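Progress report to the Gurkari Fund
Project: Retail handling and shelf life of field vegetables, Plollgate district
Prepared by: Berhanu Woldegiorgis
Date: Oct 8, 2019

1. Status

Work packages 1 and 2 are complete. Work package 3 (store trials) is in progress and runs one month behind the schedule agreed in February. Work package 4 (grower guidance) has not started. Spending is within budget on all lines except cold storage rental, where the rate went up at renewal. The difference has been covered from the travel line and no change to the grant total is requested.

2. Sampling

Cirilo Magaña completed the crate sampling at the packing shed. In total, 438 crates were weighed at intake and again at dispatch. Crates with missing or illegible intake tags were excluded before analysis. Weight loss between intake and dispatch was lowest in winter squash and pumpkins and highest in bunched carrots sold with the tops on. Topped carrots held in lined crates lost less weight than topped carrots in open crates, but the two groups were not harvested on the same days and the comparison should be read with caution.

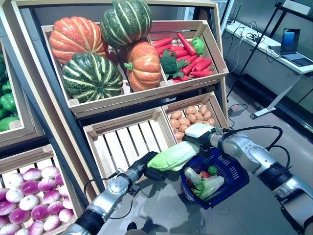 The intake scale was recalibrated twice during the period. Readings from before the first recalibration were corrected using the check weights recorded at the start of each shift. The correction is small and does not change the ranking of the crops. Both sets of values are kept in the data file.

3. Storage temperature

Loggers were placed at the front, middle and back of the cold room. The logger nearest the door recorded the widest swings, mostly during the morning loading period. One logger failed and its record ends early; it was replaced with a spare from Stukum. Refugio Hinojosa has asked the shed manager to fit a strip curtain at the door. The work is approved but has no installation date.

Humidity data are less complete. Two sensors drifted out of range and their readings have been dropped from the summary tables. Replacement sensors are on order and will be in place before the next storage run.

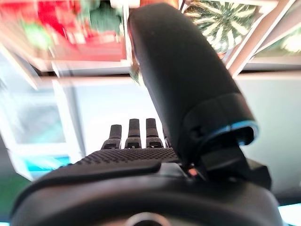
Rey, the subcontractor for the logger software, delivered the revised export tool on time. Files now carry a single time stamp format, and the manual merging step described in the last report is no longer needed.

4. Store trials

Five stores agreed to take part. Trials have finished in three of them, and almost 4 weeks of waste records are available from each. The remaining two will begin when their produce managers have completed the recording sheet training run by Faustino Maldonado.

Staff record the crop, the weight discarded and one reason code per entry. The code for "outer leaf damage" was used unevenly at first. Some staff applied it to any trimmed head and others only to heads removed from sale. The definition has been rewritten, and the early cabbage entries are being recoded from the written comments where those are clear enough.

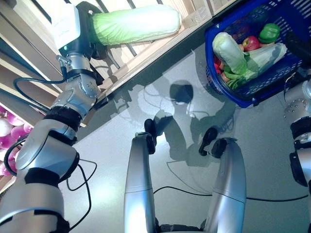 Napa cabbage held above a light wooden shelf.

Preliminary figures point to handling during restocking as a larger source of cabbage waste than time on display. This will be tested again when the last two stores report.

5. Display layout

Eustaquio Cuautle is reviewing how crate depth and tilt affect bruising in the lower layers. Shallow crates need more frequent restocking, and the labor cost has to be set against any reduction in waste. Labor times have been collected for the morning restock only. Afternoon times will be added.
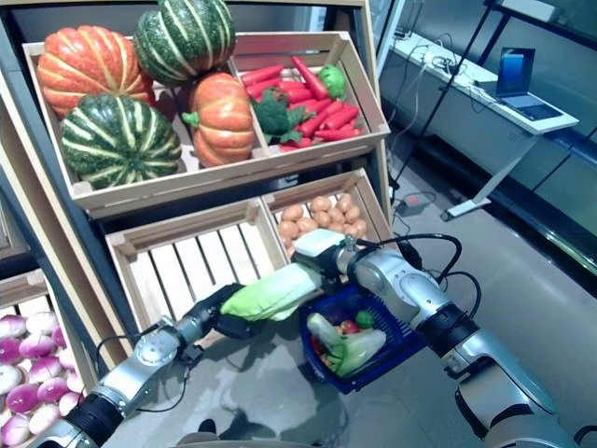

Tiered display of slatted wooden crates with artificial vegetables, sorted by type.

6. Risks and next steps

The main risk is a late start in the remaining stores, which would push the final waste analysis past the end of the grant year. If neither store has begun by the next reporting point, the analysis will go ahead on the completed stores and the sample size will be stated as a limitation.

Planned for the next period:
Complete recoding of the cabbage entries.
Install the replacement humidity sensors.
Draft the grower guidance outline and send it to the Fund for comment.

The updated budget table and the crate data file are attached separately.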